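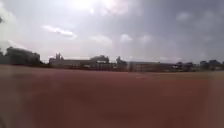

Went over to the Prinddale track to clear my head before the holidays and ended up staying two hours. I used to run here in high school and forgot how big and flat and red it is!! I swear it went on forever when I was fifteen.

I've been on the treadmill at Pella since summer, so running outside felt like cheating on it a little. My legs noticed right away. 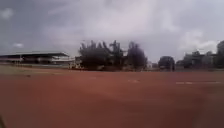

1 min read

Anyway, the grandstand. We'd sit under that roof before meets eating orange slices and pretending we weren't nervous (I was always so nervous). My best 3,000 was here, and I was sick in the grass after.

Did a slow couple of laps, then walked one. I'm 37, I get to walk one. Sticking to the lanes is weirdly soothing, you just follow the white line and quit thinking.
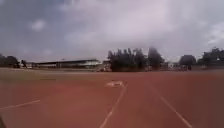 Dinesh Sisodia: walking a lap still counts, put it in the log. Are you doing the Woldemariam relay or not?

Ok fine, I'm in. Who's got leg 2?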